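Merkow open day, quick notes before I forget it all

Got there just after 9, parking already a mess. Went in through the side gate off Vaughan Street becuase the front was all prams. Coffee van was five bucks a cup and worth it. Name tag, paper map, off you go.

Ground floor first. Ollaro have the whole left side now, mostly paper and wall coverings. 603 patterns in the current book, the bloke on the desk told me, and they keep a roll of every one. Racks up to the ceiling, ladder on wheels, smell of paste. They let you pull samples but only A4 ones. I took too many. Greens mostly, plus a mustard stripe I will never use.

Printing hall was shut for the first half hour, some problem with a drier, so did it backwards and went upstairs. Jado up there, shelving and small furniture. Flat packs, offcuts bin (gold coin donation, cleaned out by the time I got to it). Long chat about hinges. Didn't need to know that much about hinges.

Back down for the print run at 11. Loud. They do 600 metres before changing colour and you stand behind a yellow line and watch it go past. Kids loved it, me too. Somebody's hat nearly went in. Latrice Kasprzak ran the tour, very good, very fast talker, wouldn't be drawn on prices. Said they had 3,000 through the doors across last year's open days and she was hoping to beat it before lunch. From the queue for the sausage sizzle I'd say she had a chance.

Then the rooms at the back, which is what I came for. Small set-ups, each one with a different paper and floor and a bit of furniture, so you can see a pattern at proper size and not on a square the size of your hand. Favourite by a mile was the strawberry one. Pink paper, big red strawberries and smaller pink ones, little white flowers with orange centres in between. Sounds like too much. Is too much – loved it. Floor in there is a light grey mat with ferns and leafy sprigs and peachy flowers, so pattern on pattern, and I'd have said never in a million years. Wooden shelf unit at the back, thin black metal frame, pale pine boards, open on top. Plain enough to calm it all down a bit. Would do my sister's laundry like that tomorow if she'd let me.

Gripes: not enough seats, one toilet, and the map had upstairs and downstairs swapped. Shop closed at 2 on the dot with people still in line.
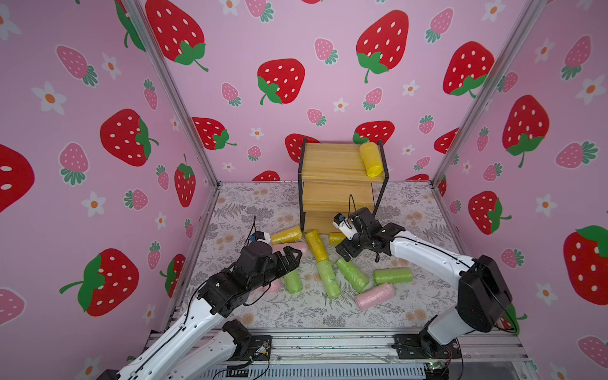
Going again in October when the new book is out. Taking a tape measure this time, and a bigger bag, and eating before I get there. If you're coming from the north side get the early bus, the later one drops you at the wrong end and it's a fair old walk with rolls under your arm.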